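Taladar's port levy will bring in less than planned this year, and Berwyn Kneath, who models customs receipts at Drerkeno, puts that down to volume.

"The rate is unchanged at 4 percent," he said. "Container traffic through Escobar fell in May, and the forecast had assumed growth."

He expects a shortfall of 21 million on a target of 500 million - enough to delay the Unura road bond. "Spending was set against the old figure. It has to be reset."

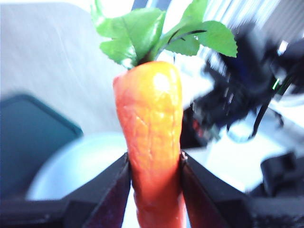

An artificial carrot with bright green leaves.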